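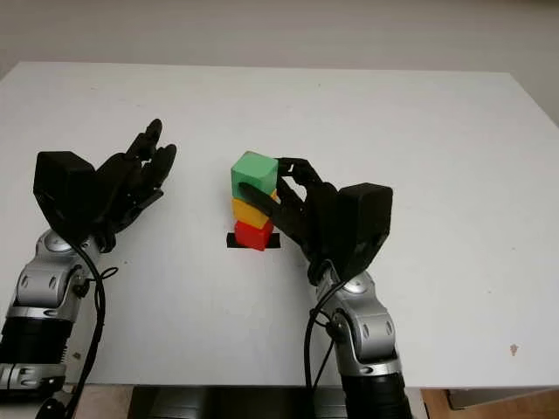
Three cubes stacked on the black square, with red at the bottom.

Kulard stacking cubes: frequently asked questions

This page is kept by Muthoni Kioko and Bahman Ebrahimi of Skerkico. We receive many of the same questions by post and by e-mail, so we have collected them with our replies. If you do not find your question, please use the contact details at the end of the page. The last changes were made in October.

STARTING

What is Kulard?

Kulard is a quiet game of building small towers with coloured cubes. You choose a card, you look at the order of the colours, and you build the same order on the black square. It can be played alone or with other people. Many customers use it at home with children, but we also have players who are retired and keep the cubes beside the telephone.

What do I need besides the box?

A table. It should be flat and it should not move when somebody leans on it. A plain surface is the best choice, and our own favourite is white. On a tablecloth with a pattern the cards become tiring to compare, and the cloth also slides. If you have only a patterned table, you can put a big sheet of white card under everything.

Which cube goes first?

The one at the bottom of the card. We know this sounds too simple, but we are asked it often, because in some other games the cards are read from the top. In Kulard you read from the bottom upwards, in the same direction as you build. If the card has red in the lowest place, then red is the cube which rests on the square.

Does every tower have three cubes?

In the basic game, yes. The advanced cards have more, and they are sold separately. Please do not begin with them. Three cubes are enough to learn how to place and how to let go.

THE BLACK SQUARE

Why is the square larger than the cube?

So that you can still see it when the cube is on it. A little black should remain visible at each side. If you see much more black on the left than on the right, the first cube is not in the middle and you may want to correct it before you continue.

Must the cube be exactly in the middle?

In the home rules, no. It is enough that the whole bottom of the cube is on the square. In the meeting rules we ask that black can be seen on both sides when you look from the front.

Should I glue the square to my table?

Please don't. Two small pieces of paper tape under the square will hold it during the game, and they come away afterwards without a mark on most tables. Try first in a corner which is not seen. On oiled wood we do not recommend any tape.

I have lost the square. Can I make one?

Of course. Cut it from black card, a few millimetres wider than the cube on every side. You can also order a new pair from us under number 577. The price includes postage inside the country.

The corners of my square have curled up. What can I do?

Put it under some heavy books for one night, with the curled side down. If it does not stay flat after this, it is time to replace it. A cube on a curled square will always lean, and then the player thinks it is his own fault.

BUILDING THE TOWER

My tower leans. What am I doing wrong?

In most cases the mistake is between the first cube and the second one. Bend down so that your eyes are at the height of the tower, and look along the front. The edges should make one straight line from the bottom to the top. If the middle cube stands forward, push it back with one fingertip, low on the face. When you push near the top of the cube, it tips.

Can I use two hands?

Yes. Many beginners hold the tower with one hand and place with the other. Later you may prefer to keep the second hand near, open, without touching. It is a good position, for you can catch a cube but you do not disturb it.

May I straighten two cubes at the same time?

You may. Lay your thumb across the front of both cubes, put the other fingers round the side, and press softly until the faces are level. It is easier than to move them one after the other. Be careful only that you don't lift the pair from the cube under them.

How do I let go without pulling the top cube with me?

Open all the fingers together and wait one moment before you take the hand away. Chae-won Cheon, who drew our cards, teaches it like this: "open, breathe, go". It is the moment of hurry after a good placing which brings down the tower, and this happens also to us, more often than we would like to say!

What happens if a cube falls?

At home you pick it up and begin the card again. If you play with small children, you can allow them to continue from where the tower is still standing. In meetings a fallen cube finishes the turn, and the card is given to the next player.

Is it allowed to take a tower down by knocking it?

We can't stop you, and my nephews would be very sad without it. But the corners of the cubes suffer. If you would like to keep them nice, take the tower down from the top, one cube at a time.

COLOURS AND CARDS

I have difficulty to tell the red from the green. Can I still play?

Yes, and please write to us. We have a sheet of small stickers with raised shapes: a ring for red, a line for green and a cross for yellow. You put one on the top face of each cube. There is also a set of cards which has the same shapes printed next to the colours. Both are sent without charge, and you don't need to explain anything or to send a letter from a doctor. Write only "stickers" and your address.

How many cards are in the box?

There are six cards for red, green and yellow, and these are all the possible orders of three different colours. Some customers have written that cards are missing from their box. If you have six, and no two are the same, your box is complete.

Can I make my own cards?

We like it when people do. Use thick paper and draw the squares as big as you can. It is better to colour them with pencil than with felt pen, as the ink of the pen goes through and shows on the back.

My green does not match the green on the card.

The printed green is a little darker in the boxes of the second printing. We noticed this too late. It makes no difference for the game, but if it bothers you we will exchange the cards.

CLEANING AND KEEPING

How do I clean the cubes?

Wipe them with a cloth which is slightly damp, then dry them at once. Do not put them in the dishwasher and do not leave them in water. For marks of pencil an ordinary white rubber works well.

And the table?

Before you build, wipe it and let it dry completely. Crumbs are our biggest enemy. One crumb under the square is sufficient to make the whole tower stand crooked.

The lid of my box does not close any more.

Probably the cards are lying on the cubes. They should be under them, flat on the bottom, with the square on top of the cards. Then come the cubes.

Can the cubes stay in the sun?

For an afternoon, yes. We would not leave them on a window sill for the whole summer. The yellow becomes pale first.

MEETINGS

Where do you meet?

In the back room at Nellex, upstairs. It has long tables and a plain wall behind, so there is nothing to distract the eye. The door opens at seven in the evening and we start when the people have had their tea.

Do I have to compete?

No. Half of the tables are for free building. The others follow the meeting rules, and Haris Arain keeps the time there. He is strict with the clock and very kind with the new players.

May I bring my own cubes?

Yes, if all the cubes in your tower have the same size. Please put your name on the box.

ORDERS AND REPLACEMENTS

Can I buy a single cube?

You can. Order number 314 is for one cube; write the colour beside it. If you need all three, number 928 costs less than three single ones.

My box arrived with two red cubes and no yellow. What now?

We are sorry. Keep the extra red one and write to us, and we will send the yellow. There is no need to send anything back.

Do shops sell Kulard?

One shop does at present. Guerra, the stationer's, has it on the shelf next to the drawing paper. The advanced cards can be ordered only from us.

To whom should I write?

For orders and missing parts, write to Soledad Tillman at Skerkico. For questions about the rules, write to Bahman. He answers in the evenings, so please allow a few days.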